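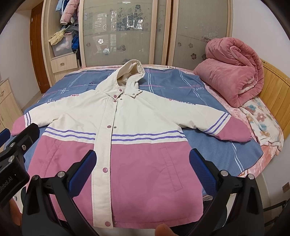 Hooded jacket on the bed with the hand-held gripper, item 2

Lodance Equipment Planning, minutes, Thursday 2 pm

Present: Albane Joly (chair), Tamunoemi Ojo, Anong Chareonsuk, Oluwaseun Afolabi (minutes)
Apologies: Hugo Aubert

1. Last minutes
Agreed. The Grarnham invoice has been paid.

2. Hand-held grippers
Tamunoemi is delighted with how the clothes folding work is going and would love more people on it! We have 6 grippers and she asked for 11. Jackets with hoods and snaps are the garments she most wants to add, as T-shirts and towels are well covered now. Anong pointed out that every extra gripper also needs a spare set of finger pads and a cable, and these were left out of last year's budget. Bosman have quoted 2,940 for the extra five, pads included, cables not. Cutmont have yet to reply.
Agreed in principle. Albane very keen to get the order in before December prices.
Action: Anong to chase Cutmont and price the cables.

3. Folding arm
Long and cheerful discussion. Everyone wants one, but it was agreed to wait until we have recordings from over 27 homes, then ask for a trial unit. Oluwaseun to measure the back room door in the meantime.

4. Storage
Hard cases preferred to bags. Hugo has a list, to be sent round.

5. AOB
Tamunoemi asked for more children's coats to practise on. Offers to her please, any size.

Next meeting: same time, upstairs room.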